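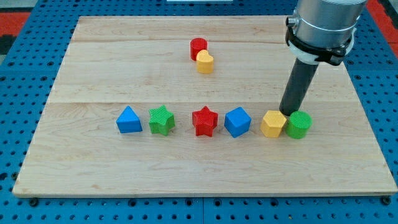 NECHYPORUK, 18 May 2026

The box says it will build "early spatial reasoning" in 5 weeks. It says so in three places, once on the lid and twice on the side, next to a little drawing of a brain with a gear in it. What's inside the box is blocks.

I have nothing against blocks. I grew up on them and so, probably, did you. But the box in question, a starter set from a company called Nulora, costs $90, and the price gets you a booklet, a login, and a promise. The blocks are nice enough. A set of plain ones from the discount store across the street would run you a small part of that, and they stack exactly as well.

The toy business has always sold parents a better child. What has changed in the last few years is how the selling sounds. Toys used to be fun, and then they were educational, and now they are "developmental," a word that can be attached to anything a toddler is able to hold. A rattle is developmental. So is a bath cup. I recently saw a developmental blanket, and after reading the whole label I can tell you it was a blanket with a tag sewn on each corner.

I spent most of February reading this stuff. I signed up for the newsletters, watched the welcome videos, and took the quizzes that tell you what kind of learner your baby is. I took one of them twice with opposite answers. Both times I was told that my child was a curious explorer who would benefit from a subscription.

Subscriptions are where the money is, of course. Nulora sells single sets, but its website works hard to move you toward a plan. Its rival Broltero doesn't sell single sets at all. You pay every month and a box arrives, matched to your child's age, and if you skip one you get an email asking whether everything is all right at home. The wording is softer than that, but not by much. The phrase "critical window" turns up in the first message and again in the third.

About that window. Some things in early childhood do depend on timing, and people who study hearing, eyesight, and language have good reasons to talk about it. Sorting shapes is a different matter. A child who doesn't get a star-shaped peg at 14 months will run into a star sometime later and deal with it. The marketing borrows the worry from one place and spends it in another, and it gets away with this because a tired parent at eleven at night isn't going to look up the difference. I have been that parent. I bought the bath cups.

I asked both companies what their claims were based on. Broltero sent a friendly reply with a link to its own blog. Nulora did better and sent a summary of what it called a family outcomes study. It had 300 households in it, which sounded respectable until I reached the page on methods. The households were all paying customers. The parents filled out a form before the program and another one after it, scoring their own children. There was no group that got ordinary toys, or no toys, or a cardboard box. At the end, 70 percent of parents said they had seen improvement.

I would like to know what the other 30 percent were looking at. Small children improve. It's most of what they do. Take any toddler, wait a few weeks, and ask the people who love that toddler whether he or she can do more now than before. You could run the same study on families who had bought a new couch.

When I put this to the company, the answer was that parents "know their children best." I'm sure they do. They also know what they paid.

None of this makes the toys bad. Playing with blocks is good for kids in the boring way that most playing is good for kids. They pick things up, knock them over, get annoyed, and try again, and somewhere in there they learn that round things roll. Talking to them while they do it is good too. You can find that advice for free in any pediatrician's waiting room, and it doesn't ask for a credit card.

What bothers me is the booklet. The one in the Nulora set has a page for every week, with a script for the parent. "Say: Which shape will you choose?" There's a box to check when the child chooses. If the child throws the shape at the dog, there is no box for that, although in my house it would have been the box with the most checks. Each page closes with a score, and the scores go into the app, and the app draws a line. Once you have a line, you want it to go up. A half hour on the rug turns into something a person can fall behind in.

I talked with parents at the Rarnonel play center, a big, loud place above a tire shop, where the toys are mixed together in tubs and half of them have bite marks. Several had tried a program and quit. One mother said she stopped opening the app because it made her feel like she was failing a class her son wasn't even taking. A father told me he kept paying for most of a year after the boxes stopped getting opened, since canceling felt like giving up on the kid. He laughed when he said it, then asked me not to use his name.

Others were happy. One couple swore by the monthly boxes, mainly because they live far from a decent store and like not having to think about it. That's a fair reason to buy something. It's also nowhere on the website, which would rather talk about neural pathways.

And there are things you could fairly pay more for. Paint that doesn't chip. Edges that have been smoothed. Parts too big to swallow. A company that wanted to charge extra for those could tell you plainly how it tests for them, and I'd read every word. Nulora's safety information takes up a short paragraph at the back of the booklet, after the page about sharing your progress with friends.

A few parents at the center asked me what they should get instead. I'm not in the business of recommending toys, and I'm wary of people who are. But the tubs at Rarnonel seemed to be doing fine. While I was there, a girl who couldn't have been two spent a long time putting a block into a plastic pitcher and dumping it out again. Her grandmother sat next to her drinking coffee and said "uh-huh" every so often. I didn't see either of them check a box.

My login to the Nulora app still works, by the way. It wrote to me last night to say I had missed a week.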